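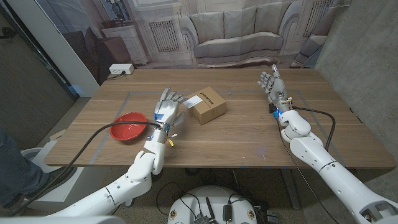

Nuslow Two-Arm Upper Body Kit

I've been selling and setting up the Nuslow for a while now, and it's still the kit I'd pick for my own bench (okay, it is on my own bench). You get two arms, two five-fingered hands, the white torso housing they bolt to, and the Plustano control software with a license for one workstation. Add your own table and you're pretty much there!

The hands are why most people write to me. Five fingers each, silver and white, and they're happiest with small stuff – cartons, bowls, cups, that kind of thing. I'd stay under grapefruit size for one-handed grabs and use both hands for anything bigger. The wrists are left open, so the boards and wiring are right there when you need to swap a connector. I like that a lot. If you have curious kids or a cat, order the Mertens wrist sleeves with it.

Cables: each hand has its own black lead that comes off at the wrist, and you do have to think about where it goes. Leave a generous loop. I've had a tight one tug a wrist sideways halfway through a reach, and it took me most of an afternoon to figure out why my grabs were landing short.

For the table, a plain top works fine. Mark out your work area with tape before you do anything else, then keep your objects inside it. The Plustano setup asks you to touch each corner with a fingertip, and after that both arms know where they're allowed to go. My first run took 51 minutes from power-on to picking up a box, and I stopped for coffee.

What I don't love: the manual is thin, and the elbow covers scuff if you look at them wrong. The fans are also louder than I'd like when you work past 9 p.m. in an apartment.

Price is $3,682 for the full kit, with a 12-month warranty on the arms and hands. Replacement fingers are sold one at a time. Hands are rated for 2,000 hours before a tendon service, and I can do that here or ship you the parts.

The next batch goes out in July. Flaltitz stands fit too, just ask for the adapter plate when you order.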